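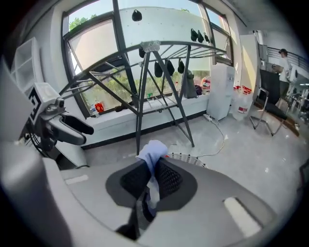
A pale blue cloth held over a black mesh finger.

The second SIM in the drawer

When I moved to Lollholm four years ago, I signed the first phone contract that a shop put in front of me. It was with Ondside, it cost 69 a month, and I did not read it. I was tired from the journey and I only wanted to call my mother. I think many people choose their operator in this way, and afterwards they stay, as one stays with a dentist.

This autumn I finally put my bills on the kitchen table and read them, all of them, with a pencil. I was paying for 400 minutes of calls to fixed lines. In one whole year I had used the minutes mostly to call the pharmacy. My data, on the contrary, finished before the end of the month, and every time it finished there was a small extra charge with a name I could not understand.

So I bought a prepaid card from Flileo, the newer company with shops in the bus stations. Their middle package costs 199 for a full season of three months. I made the division twice, because the result was less than I expected. I put the card in my old phone and for six weeks I carried both phones in my coat, one in each pocket.

In the center of the town I found no difference. On the train toward Gaete, Ondside kept the call through the long cutting after the bridge and Flileo lost it, always in the same place. At home it was the opposite. In my kitchen Flileo gave me a clear line beside the window, and with Ondside I still had to stand in the corridor next to the coats.

Prepaid has its own traps, and I fell in two of them. The first is the date. A package of three months is in reality 84 days, and on the day after, the data stops without any message. The second is the bonus. When you charge the card you receive extra data, but it is valid only at night, between one and six. I sleep at this time.

I spoke about this with Gisela Aravena, who worked for many years at the complaints desk of a consumer office and now gives advice two mornings a week at the library in Gaete. She had a folder on her knees during all our conversation and did not open it once.

"People come to me with the price," she told me. "I ask them for the last three bills, and we look at what they used. After that we can talk about the price."

She says that about 3,000 people asked her old office for help in its busiest year, and that the biggest group wanted to leave a contract and did not know the date when it ended. Her advice is to write this date on paper and to put it where you keep the passport. In a contract like mine, the notice must arrive one full month before, in writing. If you miss it, you are a customer for another year.

I asked her if she uses prepaid herself. She does, but her husband has a contract, and when they travel they share his connection. She recommended this to me also, before she remembered that I live alone.

Keeping the number was easier than I feared. You ask the old company for a transfer code, you give it to the new one, and for some hours you have no service. Do not do it before an important call. Also do not cancel the old contract yourself first, or the number can be lost.

My contract with Ondside ends in January. I sent the letter last week, registered, and I have the receipt in the passport drawer. The Flileo card stays for now in the old phone, which needs a new battery. For the train to Gaete I will download something to read.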